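Firkham Children's Television Archive: Frequently Asked Questions

Page last revised Friday, April 24, 2020

What does the archive hold?

The catalogue lists 2,061 programme entries, mostly children's variety and puppet series made by regional stations. An entry may cover a complete episode, a single reel or a sound track with no matching picture. The field marked "Extent" shows which.

How are child performers listed?

Under the name used in the closing credits. Where a performer was credited by first name only, the full name is added in square brackets once it has been confirmed from a contract, call sheet or pay record. Nicknames are searchable but are not used as headings.

A performer appears in two series under different names. Is this an error?

Usually not. Plinell, the cataloguing system, keeps one record per credited name and links them with a "same person" note. If the note is missing, send the two record numbers and your evidence through the corrections form.

What counts as a regular cast member?

A performer credited in at least half the surviving episodes of one season. Others are listed as guests. Seasons run from September unless the station's own paperwork states otherwise.

Why do episode numbers differ from those in printed guides?

We use production order. Most guides use broadcast order. In the Cropper series, episode 101 was the first made but went out later in the run, so the two lists do not line up. Both numbers are given where known.

Can I watch programmes online?

No. Viewing copies can be seen on site by appointment. Clips of up to 90 seconds can be supplied for private study - longer extracts need written consent from the rights holder.

Which parts of the Jisus collection are open?

The scripts, running orders and publicity stills. Audition files are closed, as are letters from viewers that include a home address. The collection's science segments are listed separately under "Studio demonstrations". 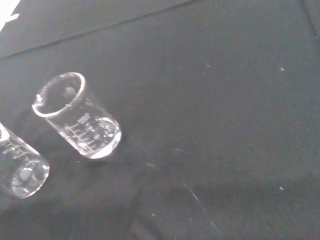
How many items can I request in one visit?

Up to 200 sheets of paper material, or four viewing copies. Requests must arrive five working days before the visit. Items held on film take longer to prepare and cannot be added on the day.

I appeared in a programme as a child. Can my entry be changed?

Factual errors will be corrected. The credited name stays in the record, but a later name can be added or left out as you prefer. Dates of birth are hidden from the public catalogue on request. Please give the series title and season, and the episode number if you have it.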